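10/01/2019

Drove out to Tultside Reservoir after all. The leaflet says Amundsen stopped there before one of his trips to "test his skis," and I don't believe a word of it. The plaque at the dam gives no year and no source, and it was paid for by Jedley, who run the boat trips and the gift shop.

The dam itself I liked. 948 feet long, with a walkway on top, and it sends water down to Akton through 14 miles of tunnel. The guide said 2,000 men dug it. The board by the gate says something different, so one of them is wrong.

Breakfast at the hotel was fine, coffee included.
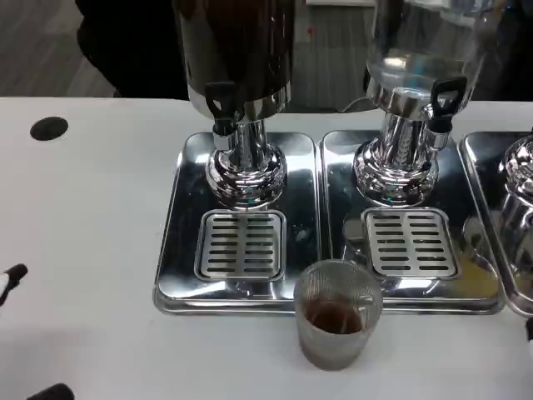

Paid for the 30 minute boat ride, which went to the island and straight back. We were told to look out for eagles. I saw gulls. The island is supposed to have a hermit's grave, but they don't land in January, so that's another thing I have to take on trust. Might check the Akton library for the Amundsen story before I go home.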